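Baskets on the wall, bolts in a tray

I used to keep all my small hardware in one coffee can. Nuts, bolts, picture hooks, a key to something, all in there together, and every time I needed a single bolt I'd dump the whole can out on a towel and go fishing (and then pour it all back in, like a fool). One December I finally tipped it out for good and sorted it while a movie was on. It took two movies. There were 800 bolts alone - my nephew Lewis Carnegie counted them, because he was 11 and I was paying him by the handful.

So now I'm a basket and tray person, and I have opinions!

Baskets first. Anything you reach for without looking should be up off the work surface, and wire mesh is my favorite for that. You can see what's in it, and the dust falls right through. A basket with a handle will hang from a rail, so you can slide it along when it gets in your way. The other kind gets screwed flat to the wall, and you want two screws in it, not one, or it'll swing every time you grab something. Don't overload either one. I hung a lovely Hellora basket in my laundry nook, filled it with paint cans, and it came down at three in the morning.

And please, let the walls be fun. I put up peel-and-stick dots in my own corner and I like being in there so much more. Start at the top and smooth downward with an old gift card. If there's a big pattern on it, hold the basket up first and see what it's going to hide.

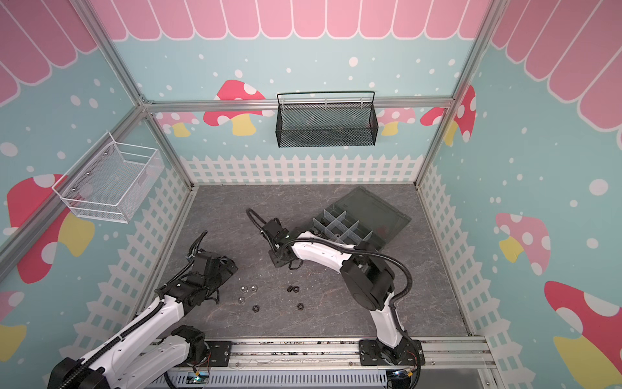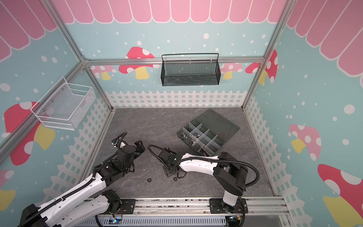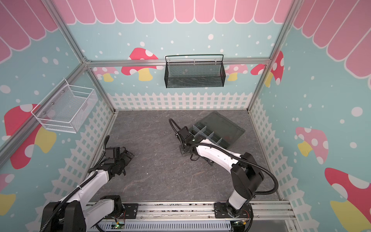
Mushrooms, picket fence and a basket on the back wall in all three; the tray of nuts and bolts is in the second.

Okay, trays. Get one with a lid and lots of little compartments. See-through or close to it is best, so you can find things before you open it. I sort by size and leave a few compartments empty on purpose, as there's always some oddball coming home in my pocket. Nuts go next to the bolts they fit. If you're not sure they fit, spin one on before you put it away, it only takes a second.

Réjean MacDonald wrote in to ask how I keep tiny things from hopping over the dividers. Two ways! Carry the tray flat, and cut a piece of thin craft foam to go inside the lid. My old Bravitz tray rattled like a maraca until I did that.

Last thing, a pale work surface with a busy pattern will swallow a washer whole. I keep a plain dish towel handy and do my sorting on that, then pick it up by the corners and tip the leftovers back in. A cookie sheet works too, only louder.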